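The Wall Behind the Pool

By the time I reached Vollport, the argument about the pelican had been going for most of a year and had settled into the comfortable stage, where everyone knew their lines.

The pelican is nine metres tall. It stands on the back wall of the Vollport municipal pool, facing the car park, and it is wearing a lifeguard's whistle. You can see it from the highway, if you're stuck behind a caravan, and in January you will be. Depending on who you ask, it's the best thing to happen to the town since the bypass was cancelled, or it's a goose.

It was painted by Alcides Londoño, who has painted walls in bigger places and been paid better for them. He came for a fortnight and is still there. He rents two rooms over a shop that sells bait and birthday cards, and he has opinions about the local bakery that he'll give you before you've put your bag down.

"They asked me for a dolphin," he told me. "Every town with water asks for a dolphin. I have done four dolphins. I am finished with dolphins."

The brief, which I've read, asked for "a marine theme, welcoming, suitable for families, no nudity." The last part is underlined. There's a story behind the underlining and I heard three versions of it, all of which involve a mermaid and a bowls club in the next town over.

Londoño works the old way, with a grid. He draws a small picture, rules it into squares, then rules the wall into the same number of squares, only larger, and copies one into the other. It sounds like something you'd do on a wet afternoon in grade three. On a wall the size of the pool's it took 1,297 squares, each with a chalk number, and for a week before the paint arrived a good many people in Vollport assumed the numbers were the artwork. A letter to the local paper praised its restraint.

He had help from fifteen students at the high school, chosen by the art teacher, Ehsan Zamani. Zamani's selection method was to ask who wanted to come and then take anyone who turned up at six in the morning. The paint had to go on before the sun reached the wall, and by half past ten the render was too hot to lean a hand on.

"I had kids up there who've never been on time for anything," Zamani said. "One of them hadn't been on time for his own birthday. He was there before me with a thermos."

The students were given the bottom three metres, for insurance reasons, which is why the pelican's feet are so good. I mean that. Most painted birds have feet like dropped forks. These have scales and creases and a bit of weight on the left one, and a small scar across the webbing that a Year 10 student put in and wouldn't take out. Londoño says they're the best thing on the wall. He says it with the sourness of a man who did the other six metres.

The money came from three places, as it does. The council put in half, a regional arts grant put in most of the rest, and the gap was closed by Binisent, a local outfit that makes pool covers and saw an opportunity. Binisent wanted its name on the wall. The council said no names on the wall. What they ended up with was a pale blue shape in the lower right corner that is either a wave or, if you know the company's letterhead, a very large B. I'd looked at it for two days before somebody pointed it out over a beer, and I've not been able to see the wave since.

Then came the unveiling. You can't really unveil a wall that everyone's been driving past for a month, but the council hired a curtain. It was made for a stage and covered the pelican from the knees to the belly, so that when it dropped, people who had been looking at a pelican's head and feet were now looking at a pelican. There was applause. A brass band played something from a film.

The goose question was raised from the crowd.

I've tried to be fair to the goose people. They aren't fools, and they're not against art, or not all of them. Their case rests on the bill, which is shorter than a pelican's should be. Londoño doesn't dispute this. There is a downpipe on the pool wall, running top to bottom about where the tip of the bill wanted to go, and he was told in writing that the downpipe could not be painted, moved or "incorporated." So the bill stops short of it. From the highway, at speed, with the neck tucked in, I can see how you'd get to goose.

A petition went round to have the bill lengthened across the downpipe. It gathered 823 signatures, in a town where the last council by-election was decided by a show of people who remembered it was on. A second petition, to leave the bill alone, was started the same week by a retired signwriter named Adjei, who told me he'd signed the first one too, by accident, outside the supermarket.

Adjei turned out to be the most useful person I met. He lettered half the shops on the main street, back when shops were lettered, and he's watched most of it disappear under vinyl. He walked me along it one evening and showed me what was left: the ghost of a butcher, a chemist's mortar with its gold gone brown, the word TEAS. He had painted TEAS in an afternoon in exchange for a carburettor.

"People reckon a wall's permanent," he said. "It's the least permanent thing there is. The sun's on it all day. You want something to last, paint the inside of a cupboard."

He gives the pelican eight years before the reds go. The whistle will go first. He was very cheerful about it.

I asked Zamani whether the fight had bothered his students, and he gave me the look teachers keep for people who ask about students in general. Some of them loved it. Two of them wrote to the paper under a made-up name, demanding that the bird be changed to an emu, and the letter was printed. One girl, who'd painted most of the left foot, stopped coming to the pool for a while because her uncle had signed the first petition and she didn't want to run into him in the shallow end. They've since made up. He told her he'd only ever objected to the top part.

Londoño, meanwhile, had stopped answering questions about the bill and started on something else.

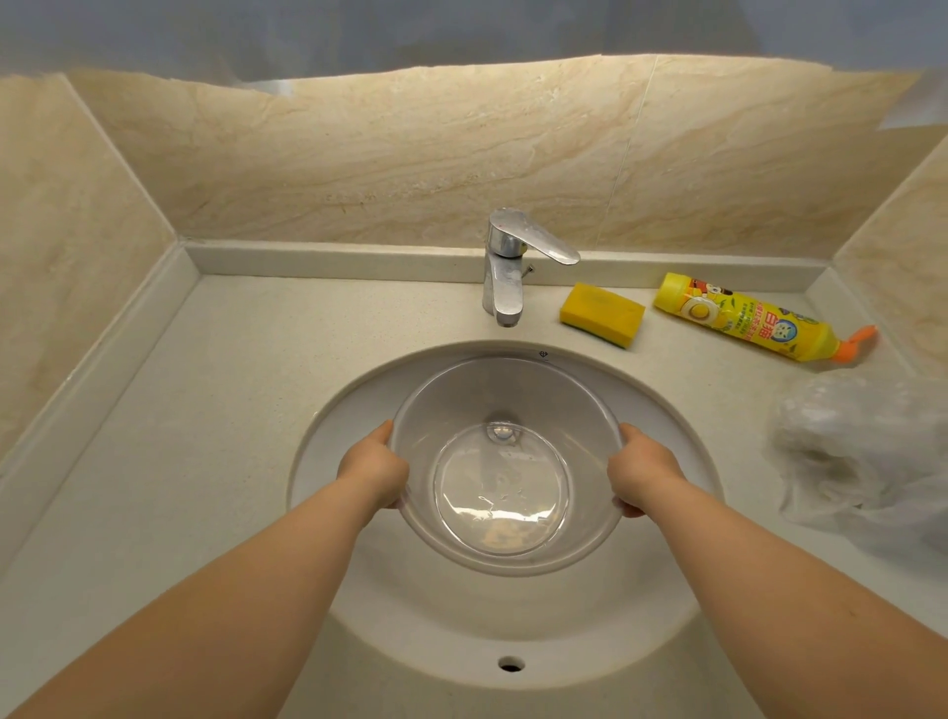
The something else is Salla, a creek that runs behind the pool and under the main road, and which most of Vollport thinks of as a drain. There's a concrete underpass where the footpath follows the water, twenty-odd paces long and dim at any time of day, and somebody has been writing the word KEVIN in it for at least a decade. Londoño wants to paint the ceiling. He wants the creek as it looks from underneath, as a fish might have it, with the light coming down and the legs of wading birds going up out of sight.

"Legs only," he said. "No bills."

The council hasn't said yes. It has asked for a second drawing, and a third, and for a statement about whether a ceiling is legally a wall. Binisent has already been in touch. The students are keen, with the exception of the boy with the thermos, who has finished school and got a job with a painting contractor in the city, doing interiors. Zamani had a text from him that said every single room was white and he was losing his mind.

I went down to the underpass on my last evening, at the hour when the swimmers walk home along the creek with towels round their necks. A family came through. The father stopped in the middle and put his head back and looked up at the bare concrete for quite a while, and I thought, well, word's got round. Then he said "Kevin!" very loudly, to hear the echo, and the kids all did it too, and they went on up the ramp.

Adjei has offered to do the lettering, if there's to be any. He's been told there won't be. He has bought the brushes anyway, and when I rang to check the spelling of a few things for this article he was out the back, practising a K.

The pool was busy when I left town. I sat in the car park with a sausage roll and looked at the bird. It has a slightly put-upon expression that I hadn't noticed before, something in the eyelid, as though it's been told there's no running and then been made to enforce it. A woman in the next car was looking at it too. She wound down her window.

"Swan, isn't it?" she said.

Contact the editors | Subscriptions | Copyright remains with the contributors | Back to top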